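Part-time bookkeeper, Edari

Edari is looking for a bookkeeper to join our small accounts office for two days a week, starting in January. You would take over purchase invoices, supplier statements and the monthly bank reconciliation from Ilir Delić, who is moving to payroll.

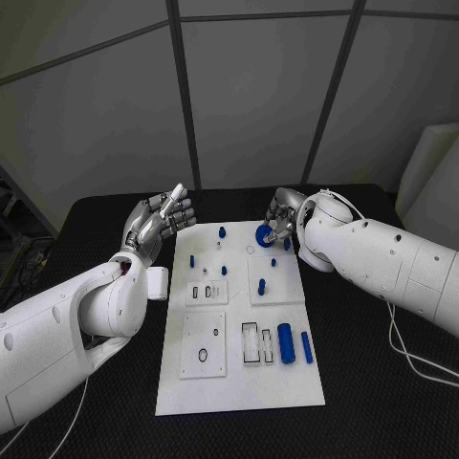
You will need experience with sales and purchase ledgers and a good grasp of VAT returns. We use Cluvico for the ledgers — training is given. Hours are flexible between 8 am and 6 pm.

Send a CV and a short covering letter to Arben Janevski, quoting reference 3026. Interviews take place in room 203.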